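### 3.2 Asking people about their sleep

I'll admit I thought the diaries would be the easy bit. We handed out 71 of them in September to night-shift workers at the Narnell depot, with a single page for each sleep and a box at the bottom for anything that didn't fit. The box was an afterthought (Manouchehr Mirzaei talked me into it) and it ended up giving us most of what we use in Section 4.

People wrote loads in it. They wrote about bin lorries, school runs, neighbours with drills, and the odd guilt of being in bed at two in the afternoon. One person filled the box every day with a running account of a feud over a parking space, and I read every word. Bedding came up far more than I'd expected too, mostly complaints about being too warm under a winter duvet and then too cold under a single blanket laid over the mattress.

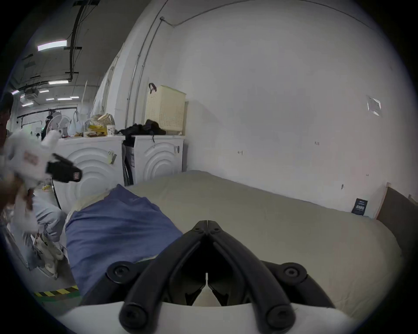 ### 3.3 Noise at home

We borrowed the noise scale from the earlier Partanen survey and cut it down to three questions, as the full version takes ages and our lot were tired. Each question asks how often a sound woke you, how long you lay there afterwards, and whether you could have done anything about it. That last one matters most to me. A barking dog two doors down and your own washing on a spin cycle might be equally loud, but people scored them very differently, and I don't think the old scale picks that up at all.

Shared living space made things messier. Plenty of day sleepers don't have a bedroom to themselves, or have one that does another job as well, and we hadn't left room on the form for that. Manouchehr rewrote the question halfway through, so the answers from the Bolamell flats use the newer wording and the rest don't – I've kept the two sets apart in every table. 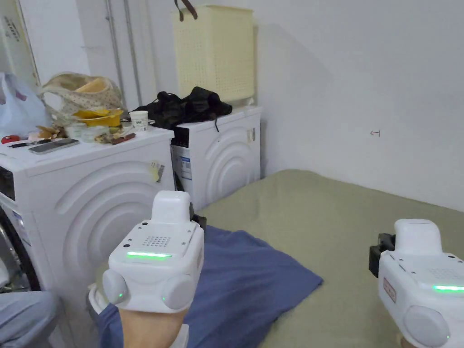 *Figure 3. A bed and front-loading washing machines in the same small room.*

Of the 400 diary pages that came back, 300 had the noise questions filled in properly. I left the others out of the scores but kept their written comments, as a blank tick box doesn't make the comment next to it any less useful. A few pages had plainly been done in one go at the end of the week, all in the same pen and with the same bedtime. I kept those in as well, marked with a star in the appendix.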